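Sundville Community Kitchen - Tidying and Spills Group
Minutes of the October meeting

Present: Hui-mei Shek (chair), Youssra Lamrani, Meenakshi Nishad, Rawan Semaan (minutes)
Apologies: Hanane Erraji, who sends her love and the spare key

1. Last month's minutes
Agreed, once Meenakshi's name had been spelled properly in two places. Sorry again, Meenakshi!

2. Crumbs and grains on the tables
Hui-mei opened with the long-running matter of what gets left on the tabletops after the morning sessions, and we gave it a good long airing. Everyone felt that small dry bits, white granules and brown pellets and the like, should be gathered with a flat, wide-headed tool before any cloth comes near them. Youssra has tried it both ways at home and says a damp cloth just drags everything about and then you have it in the sink as well. The small cream tool is a good size for the job.
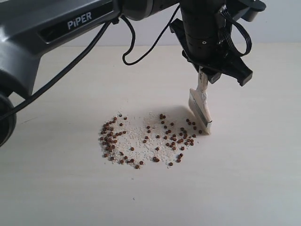
Meenakshi wondered whether we ought to be gathering toward the middle of the table and not the edge, as she is forever finding grains in her shoes. This was warmly received, and we agreed to do it that way from now on - middle first, then into the pan.

3. Paper and cloths
Rawan reported that we went through more than 1,000 sheets of paper towel over the summer, which did make us all go a bit quiet. The Ouazzani shop has offered us 140 cotton cloths at a kind price, and we said yes please. Paper stays for greasy spills only. Hanane had sent a note asking who will wash the cloths, and after some back and forth Youssra and Hui-mei will take turns until the new year.

4. Handles
Several of the pale handles are showing smudges and gray marks, mostly low down where they get held. We will wipe the handles at the end of each session along with everything else, and Meenakshi will bring a mild soap to try on the worst of them.

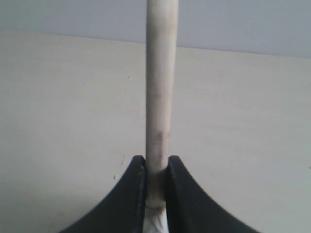 Item 4: pale rod, like a handle, with darker marks along its length

5. Any other business
The Hondari shelf needs 4 new hooks. Rawan to buy them.

Closed at 8:15 p.m., with tea and the last of Youssra's date cake.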